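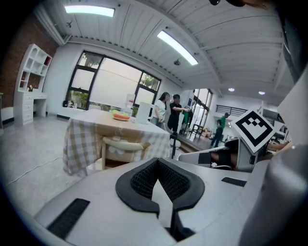
Last changed: Thursday, 9:20 (S. Haslam)

4.2 The desk and the table

I went in sure that the desk would win! It stands against the brick, with cubbies and drawers and space for your knees, and in my Kitstead diaries 39 entries mention it. But the table by the big window (Figure 9) comes up far more, mostly for tea and chatting.
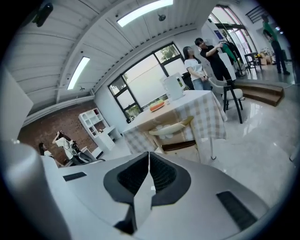 Figure 9. Table with checkered cloth and white kettle.

I put a lot of that down to the kettle, and some to the daylight.

Filed under: Rooms & Furniture

Comments
Myung: Love the tablecloth!
Brondia: Did the diaries cover evenings too?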